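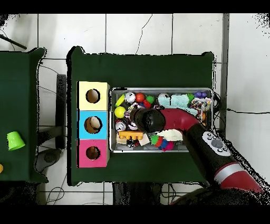
I went to the Brarkside open day in October with low expectations, and the parking did nothing to raise them. You leave the car in a field past the old railway bridge and walk back along a road with no sidewalk. The flyer had promised "a short stroll." It took me 21 minutes, and I'm not a slow walker.

Brarkside is the former flour mill outside Clordale, shut for years and now being sold to us, a bit at a time, as the future of local bread. The plan is to mill grain from nearby farms, bake it on the spot, and sell it in Clordale and over in Plastham. I like bread and I like old mills. I'm less sure about plans that come with a tote bag.

The tour started late. We went up in groups, by a staircase steep enough that a few people turned around and went back to the coffee stand. The top floor is where the grain comes in, or where it will come in, because on the day there wasn't any moving. The guide ran one set of millstones empty for a few seconds with the stones held apart, and everyone clapped. It's a good noise, I'll give them that. You feel it in your shoes.

One floor down is the sifter, a big restored box on flexible rods that shakes the flour through screens. I found this the best part of the visit. The guide explained how finer and coarser flour get separated, let us handle a worn-out screen, and answered every question without looking at a card. If the whole tour had been like that I would be writing a kinder report.

Then came the wall panels. One says the mill will produce 200 sacks a week. I asked how big a sack is and was told that was "still being finalized." Another says the mill once supplied 54 bakeries, with no date and no source. Maybe it did. A third shows a map of farms that might sell grain to the mill, with a lot of green shading and not one farm named. I asked whether any of them had signed anything. The guide said talks were going well.
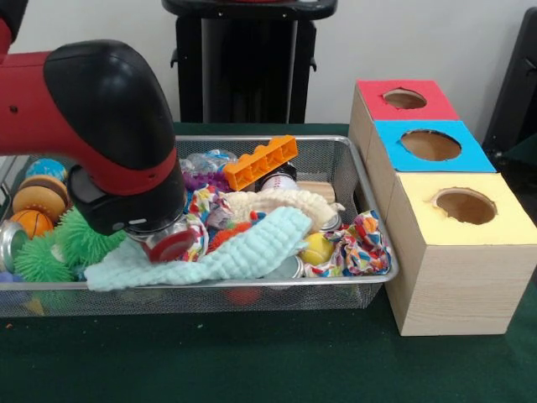

Can you buy the flour yet? There were small paper bags of it for sale at the exit, but the label said it had been milled by Kwon, a company that has its own mill and is lending a hand until Brarkside is running. So you can buy flour at Brarkside, just none that was made there.

I bought a bag anyway and baked with it that weekend. It made a decent loaf, a little dense, with a nice nutty crust. I can't tell you whether the Brarkside flour will be any better or worse, and neither can they.

The bread tasting was in the loading shed. We got three small squares each: a white, a whole wheat and a rye. The rye was excellent, sour and damp and properly salty. The white tasted like white bread. A printed card invited us to notice "meadow and hay" in the whole wheat, and I chewed for quite a while without finding either one.

Prices are where I part company with the whole idea. A founding membership costs $285 and gets you a loaf a week for part of the year, starting at a time to be announced. I asked what happens to the money if the ovens don't arrive. The person at the desk was polite, wrote down my email address, and said somebody would get back to me. I haven't heard from them so far.

Go for the sifter and the rye. Wear shoes with a grip for the stairs, bring cash for the coffee, and come in the morning, before the line for the upper floors backs up into the yard. The next open day is supposed to be in the spring. I'll probably go, if only to ask about the sacks again.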